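# Griden rear hub carriers: what went in the bag and what came out

7 December 2019
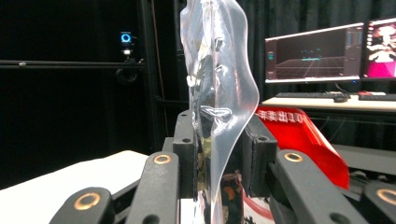

The Griden has 1,135 kg on its V5, has covered rather more miles than its odometer admits to, and has been off the road since February with a noisy nearside rear wheel bearing. I had put off the job for two reasons. The parts are awkward to get, and the workshop manual covers the rear hub in a single page with one drawing, which shows the early carrier. Mine is a late car. Small parts at my bench go into clear plastic bags, and the highlights off the creases hide whatever is written on a slip inside. I now write the label on masking tape and stick it to the outside. On this job that mattered more than usual, as the late carrier uses shims of three thicknesses and they have to go back in the same order.

## Identifying the carrier

Early carriers have a plain outer face and take a single double-row bearing held by a circlip. Late carriers have a raised lip around the bore and take two taper roller bearings with a spacer and shims between them. The changeover is usually given as a chassis number, but both types turn up on cars built in the months either side of it, and carriers have been swapped about since. Take the hub cap off and look before ordering anything.

The late type is the better design. It can be adjusted, and the bearings are a common size. The drawback is that the spacer is not a common size and is no longer made.

## Getting it apart

The hub nut is staked. I relieved the stake with a narrow chisel and then undid the nut with a long bar, car on the ground, handbrake on, a helper on the footbrake. The nearside is a left-hand thread. The manual does not say so. I lost a good hour to this the first time I did the job, years ago, on a different Griden.

After that the drum came off in the normal way and the hub needed a puller. Mine is a three-leg type and the wheel studs are on a four-stud pattern, so I made an adapter plate from 10 mm steel. If you have a slide hammer with the right flange you can skip that step.

The outer bearing came off with the hub. The inner one stayed on the stub axle and had to be split. Heat would have been quicker, but the brake pipe runs close to the back of the carrier and I did not want to disturb it.

## Condition

The inner bearing was the noisy one. Two rollers were spalled and the outer race had a matching band of pitting over about a third of its circumference. The outer bearing was serviceable but I replaced it anyway. The seal had hardened, and there was a groove worn in the seal land that I could catch with a fingernail.

The groove is the real fault. A new seal running on a worn land will leak, grease will get out and water will get in, and the bearing will fail again. I suspect the last repair was done without attention to it.

## Parts

Bearings came from a local factor. The seals were Ciltex, from old stock, and I checked the lips for cracking before fitting them. For the land I used a thin repair sleeve from Dauda, pressed on over the worn area. It adds a little to the diameter, still within what the seal will tolerate.

I have seen it suggested that the seal can be set further in so that the lip runs on clean metal. On the early carrier this works. On the late one the seal then touches the spacer.

## Setting up

Assemble dry first, with all the original shims. Tighten the nut in stages to 80 Nm while turning the hub, and check end float with a dial gauge on the flange. Mine showed none at all, and the hub was stiff to turn. Adding one thin shim gave a small amount of float, inside the book limit, and the hub turned freely.

Then strip it, pack both bearings with grease, fit the seal and do it all again. Use a new nut. Stake it in a fresh place.

## On the road

I drove it to Priltness and back, almost 30 miles, mixed roads. The rumble has gone. What remains is a faint whine above 50 mph which follows road speed and not engine speed, so it is probably the differential, and it was there before. Hub temperature by hand was the same on both sides after the run.

I will recheck the end float at 500 miles. The offside has not been touched and has the same history, so its seal land is presumably grooved as well. I have ordered a second sleeve.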